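Home Lab Tips: Small Servers, Backups and Cables
By Shakuntala Sisodia
Updated 11/9/25

These notes cover a home office running one or two small database servers. They assume that you can log in as an administrator and have a screwdriver within reach.

Placement. Keep the machine off the floor and leave three inches clear behind the exhaust. A closed cabinet is acceptable only with the back panel removed. Clean the intake filter every two months. Power down first.

Memory. On a host with 16 GB, cap the database engine at 8 GB and leave the remainder to the operating system and the backup agent. The default setting has no useful upper limit. Restart the service after the change and check the value again.

Backups. Schedule the full backup at night and log backups during the day. Write them to a separate disk. Run a test restore in September and again in spring, to a different database name, and record how long it took.

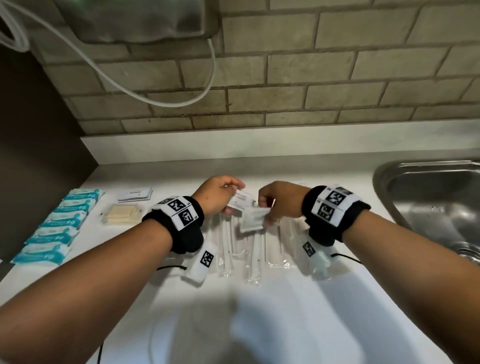
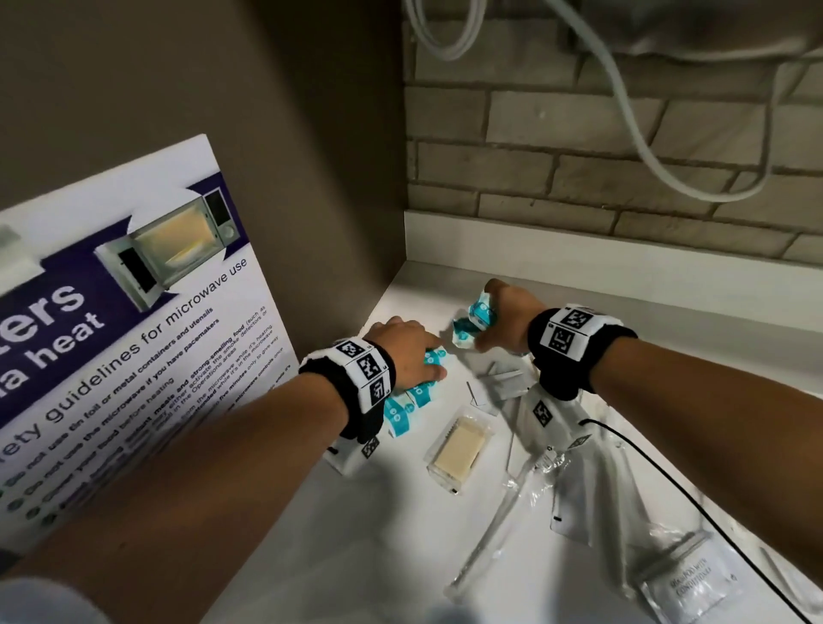

Spare parts should be stored by size and labeled on the side that faces out. Drive screws, standoffs and cable ties go in separate bags, with the thread size written on each bag. Loose bags drift to the back of a shelf and get mixed. Small packets, such as the teal-and-white wrapped ones on the white countertop, are easier to keep in order when bundled by kind, and the same applies to bags of screws. Put a rubber band around each bundle and stand it upright in a shallow bin.

Labels. Mark both ends of every network cable with the same number. Tươi Tiêu adds the switch port to the label, which saves time until the switch is replaced. Pencil on masking tape is sufficient.

Host names. Short names are easier to type at a console. The current set is Feketti (database), Wetska (backup target) and Cemden (test). Furtună was renamed after an old script failed on the last letter. Use plain letters and digits.

Battery unit. Set the shutdown script to run with eight minutes of charge left. Test it by pulling the wall plug with the database idle. Replace the battery if it has been in service for over three years.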